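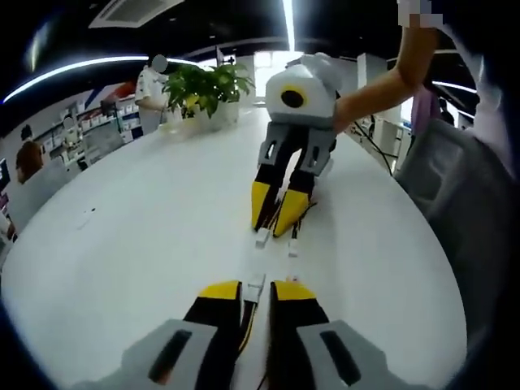 Wrist view, second gripper over the two white clips

Sullex pose drift, bimanual connector task

sebastian_r
Running the Sullex tracker on handheld gripper data. Each gripper's trajectory is fine alone. The relative pose between the two wanders by up to 4 mm over a 19 second episode. Time offset between streams is already calibrated. Policy trained on this misses the plug.

acastillo
What is the tracker locking onto? White table, few corners. Check inlier counts when the view tilts down.

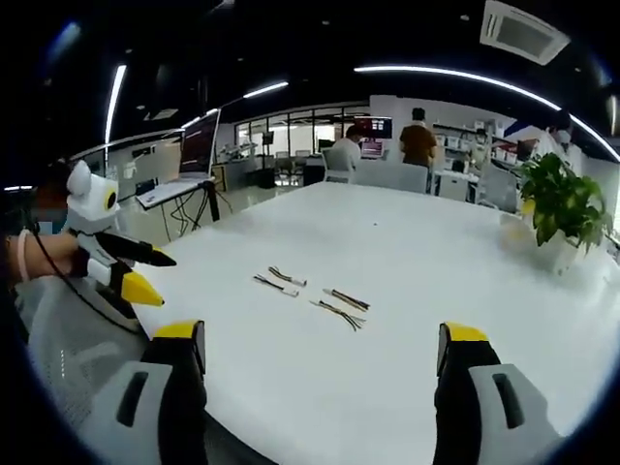 Four connector bundles on the table, second gripper at left

sebastian_r
Feature cap is 3,000 and it never gets near that. Most of what survives is shelving and ceiling lights. Would a textured mat help?

pridance_dev
Mat is the wrong fix. Mask the other gripper. It moves independently, takes up a lot of a fisheye view, and has high-contrast yellow edges. RANSAC won't always reject it.

acastillo
Disagree. Masking removes outliers but adds no constraint near the table. Do both, and solve the two trajectories jointly against one map.

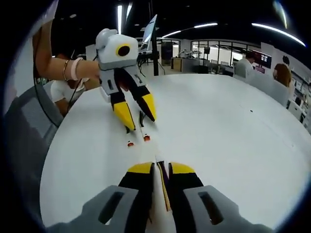
Update, Monday

sebastian_r
Mask plus joint solve, no mat: drift is down to roughly 2 mm. Still too much for the small plugs. Mat next.

pridance_dev
Post the residuals per gripper before you change anything else.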